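The Case Against the Open Box

Most advice about packing small electronics deals with what goes inside the box. Wrap the adapter, coil the cable, label the lid. Far less is written about the state of the box between uses, and in a shared workroom that is the state it spends most of its life in.

My position is simple. A cardboard box that stands open for longer than one working session should be closed or flattened. An open box has no defined contents. Anyone passing with a spare cable in hand will treat it as a valid destination, and by August the box marked "chargers" holds chargers, a roll of tape, two keys and a manual for something that left the building in spring.

I kept a tally at Avalgate, where I look after the equipment room, over 45 working days. We had 25 boxes in circulation. Those closed at the end of the session needed almost no sorting afterward. Those left open took me 20 minutes each, and the time went mainly into identifying power supplies. A black adapter with no tag looks like every other black adapter. The output rating is printed small, the plug may fit six devices, and only some of those devices will accept the voltage.

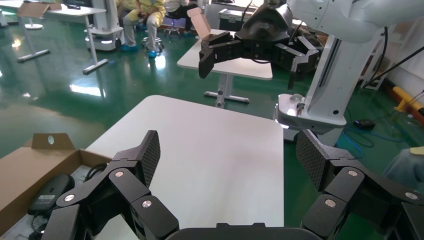
Cables make the problem worse. A cable that hangs over the side of a box is under load at two points, the connector and the bend at the edge, and it can be pulled by a sleeve or a chair. The fix takes a few seconds: coil the cable in loops no tighter than a fist, tie it once, and put it under the device instead of on top. Winding it hard around the adapter body is the usual habit, and a poor one. The strain relief is where these cables fail.

There is an argument for leaving boxes open, and it deserves a fair hearing. Open boxes are quick. You can see what is in them from across the room, and when a job runs all day, closing four flaps each time you need a plug is a nuisance. The people at Gralleck work this way and get through a great deal. They also reorder adapters every quarter.

Hard cases are the other common answer. We bought several Dandeck cases and I have no complaint about the latches or the foam. They are heavy, though, and foam cut for one set of parts is useless for the next. Cardboard remains the better container for mixed small items, provided it is treated as a container and kept off the work table. A flap folded under its neighbor holds well enough without tape. For a box that travels, use tape.

The flaps should carry the list. Write it on the outside, in marker, with the date of the last check, and cross out items as they leave. We tried a spreadsheet with 2000 rows for this purpose. It was accurate for one month. The marker lists are still in use, and the ones on the Arango shipment boxes are now on their third column.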